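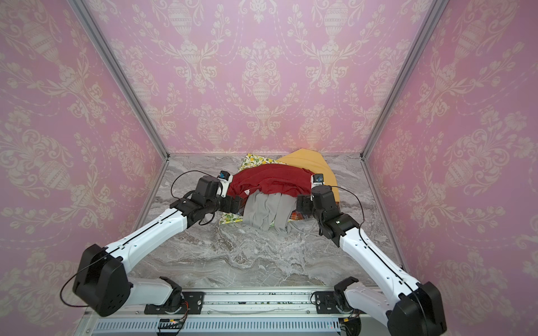

Chapter 8
Sorting and Folding Household Textiles

Lempi Eskola ran the linen room at the Hegazy guesthouse for 14 years. When new staff started, she gave each of them a mixed pile and asked them to put it away. Most began folding whatever was on top. By the end they had a stack with kitchen cloths between sweaters, and they had to take it apart again.

This chapter deals with the work that comes before the first fold. A pile of clean textiles usually holds several kinds of goods. A lemon-print cloth may lie under a red knit, with a plain yellow cloth folded loosely at one side. These pieces differ in shape, weight and stretch, and each has its own place in the house.

Sorting is done in two passes. In the first pass, flat goods are separated from garments. Flat goods are towels, napkins, tablecloths and sheets. In the second pass, each group is divided by where it will be stored. Color matters less at this stage than many beginners expect, although it is important before washing (see Chapter 5).

Knits need some care when they are pulled from a pile. Lift them with both hands from underneath. A knit dragged out by one sleeve can stretch at the shoulder. If there is a label at the neck or side seam, read it before pressing or hanging the garment.

Work on a smooth, clean surface large enough to spread out the biggest piece. Leave an open area in front of the pile for folding.

After studying this chapter, you should be able to:

Separate flat goods from garments
Choose a fold to suit the shelf or drawer
Handle knits without stretching them
Read the common symbols on a care label

Key terms: flat goods, selvage, hem, knit, woven, care label

8.1 Flat Goods and Garments

Flat goods have straight edges and can be folded in halves or thirds. Begin by finding two neighboring corners.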